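Games library in Voswood adds shelf packing to its lending service

Last updated: May, 4.15 pm
Reading time: 2 minutes

The Limaten games library in Voswood is to lend out small stationery and craft items along with its board and card games. The new shelf opens to members this month at the library's rooms in Baumgart Lane. 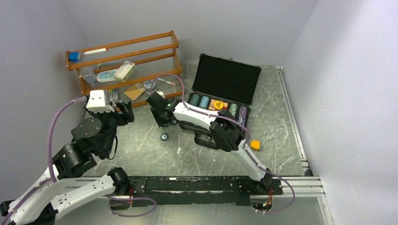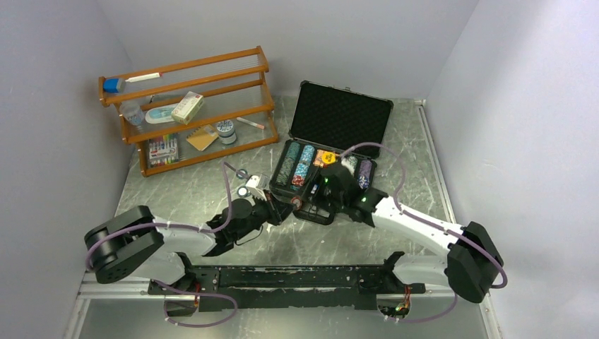 A wooden rack and an open black case, both pictures.

Members will be able to borrow pens, notebooks and marker sets for a game night or a club meeting and bring them back with the game. Until now the library has lent games only, and borrowers have had to find their own paper and pens for keeping score.

The stationery will be kept on three-level wooden racks, with markers and notebooks on the lower shelves where children can reach them. Poker chips stay in their carrying cases and are sorted by colour before they go out. Borrowers are asked to return them the same way, with the chips standing on edge in the slots and the lid closed.

The library says sorting takes up a good part of its evenings. It made 1,354 loans last year, and 29 games came back with pieces missing. Most of the lost pieces were dice and counters, and spares have been found for many of them.

The cost of the new shelf was met by a grant of £2,000 from the Iltum Fund, which supports clubs and halls in the area. Part of the money has gone on replacement boxes for older games, and the rest will pay for pens and paper over the coming year.

Membership stays at £2 a month for a household and covers both games and stationery. Chip cases can be kept for a week and everything else for a fortnight. Loans can be renewed once by telephone if no other member has asked for the item.

Returns can be left at the desk until 7 pm. Donations of unused notebooks and felt pens are welcome, but the library cannot take paint or glue.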